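Handheld pair for cloth folding: how do you look after the jaws?

romo_and_on
Posted 03/06/2026
Finally got our Stodbridge handhelds set up properly and I'm rapt! They're a left and right pair, you squeeze and pinch, and we're teaching cloth folding on a bed. First job every session is a corner hold: one top corner in each jaw, then let the middle sag. If one side creeps, that jaw needs a clean before anything else. 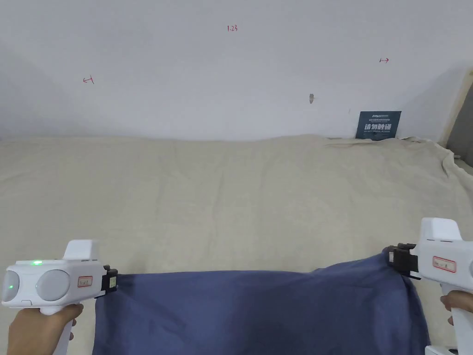

I do 10 of those holds, then wipe the jaws with a damp cloth and let them dry. We got through 117 folds last week with two drops. Anyone cleaning more often?

huttunen146
Love a corner hold. I reckon you're over-cleaning though. We wipe every 100 grips and ours still bite beautifully.

otitau_bench
Disagree, sorry! Lint packs in at the jaw hinge well before 100. Dry brush first, then wipe. A damp cloth on its own just makes felt.

romo_and_on
Ooh, felt is exactly what I've been picking out. Brush ordered. I also do a one-handed pinch on a bunched-up bit, and it shows up a lazy jaw quicker than the corners do.
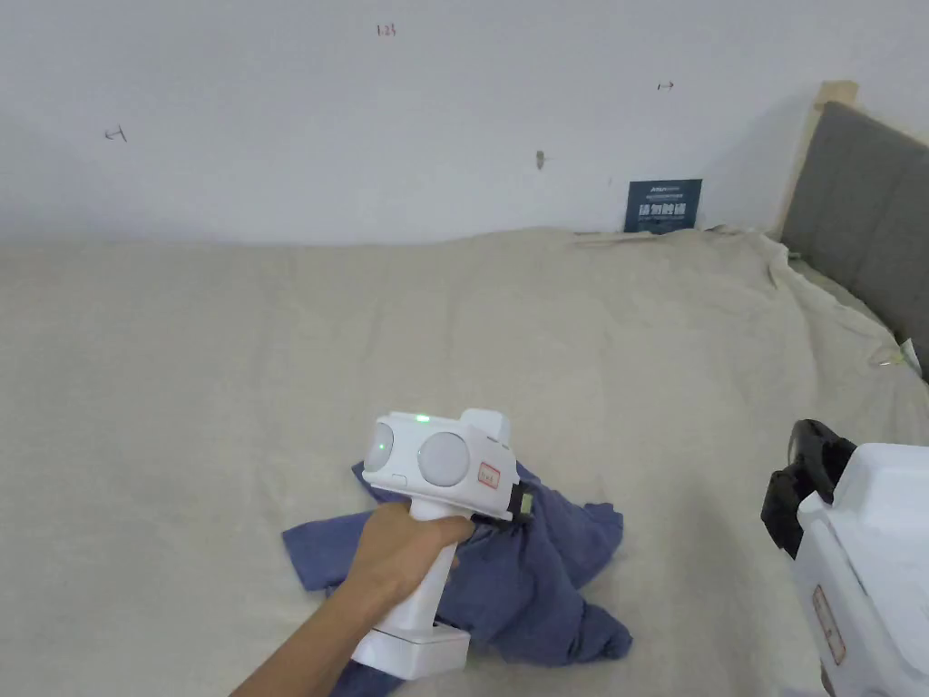
Pinch check on the crumpled cloth, green light on.

huttunen146
OK, the one-handed pinch is a cracker of an idea, stealing it. Still not brushing every session.

otitau_bench
You will once the hinge squeaks. What colour grease are you lot using, the clear or the white?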